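Workforce & Training | April

By the Sevitholm Institute Communications Office

12 comments | 34 shares

Apprenticeship after the rush: a conversation with the head of technical training at Sevitholm

When the Sevitholm Institute reopened its evening program in mechanical maintenance, the intention was modest. The institute expected to fill one class. It received 100 applications for 34 places, and the head of technical training has spent much of the period since then considering what that response means for the region and for the institute's own methods.

"We had assumed that interest in this work was declining," the head of training said in an interview held on a Friday afternoon, shortly before the evening class arrived. "The interest was there. What had declined was the number of ways to get in. If you are 30 and have a job and a child, you cannot attend a course that meets at ten in the morning."

The program now runs for 15 months, with classes two evenings a week and a paid placement at one of two partner firms, Bang and Hundier. Applicants are not required to have completed any earlier technical study. They take a short test in arithmetic and attend an interview, and the interview carries more weight.
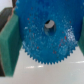 "The test tells us whether someone needs help with fractions, and we can provide that," the head of training said. "The interview tells us whether they have thought about the next year and a half of their life. We ask how they will travel here in winter. We ask who will look after the children on class nights. Some applicants are surprised by those questions, but people leave a course over a bus timetable far more often than over the mathematics."

Attendance is a recurring concern. In the first term, nearly 15 percent of sessions were missed, most of them in the weeks when the partner firms changed their shift patterns. The institute responded by asking both firms to publish placement schedules for a full term in advance. Hundier agreed at once. Bang asked for a trial period and has now adopted the same practice.

The head of training was direct about the difficulties that remain. Pay during placement is lower than many adult learners earn in their current jobs, and the institute has no funds of its own to make up the difference. A hardship grant covers travel and work clothing. It does not cover rent.

"We say so at the first meeting," the head of training said. "I would prefer that a person decide against the course in April than leave it in November with debts. A few have decided against it, and I have written to each of them to say that the application will be kept open."

Teaching methods have also changed. The earlier day course began with a full term of theory, and learners did not handle equipment until the second. Evening learners now start practical work in the first week, and the theory is brought in as it is needed.
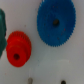

Ratio, for instance, was formerly taught from a printed table that learners copied and memorized. Many could recite it and could not apply it. "Adults want to know what a number is for," the head of training said. "Put a large blue gear and a smaller red one on the same board and ask which must turn more often if the two are meshed. Everyone in the class has an opinion before I have finished the question. Then we write down the fraction, and it belongs to something." The printed table is still handed out, at the end of the unit, as a reference.

Records of each learner's progress are kept in Zoner, the system the institute adopted for all its evening programs. Instructors were doubtful at first, and several continued to keep paper notes. The head of training did not object. "I read the paper notes as well. They are often better. A system has a box for whether the task was completed. The instructor writes that the learner helped the person at the next bench, and an employer would like to know that."

Asked about expansion, the head of training declined to give a target. A second evening class has been approved in principle, subject to the hiring of two more instructors, and that has proved slow. Experienced maintenance staff can earn more in industry, and few wish to give up their evenings after a full shift. The institute is discussing with Bang whether senior employees might teach for one term at a time while keeping their regular positions.

"I would like an answer on that before the summer," the head of training said. "The applications for the next intake are already coming in, and I have to tell those people something."

Applications for the evening program may be collected from the Sevitholm front desk until 8 p.m. on class nights.

Filed under: Adult Learning, Skilled Trades, Interviews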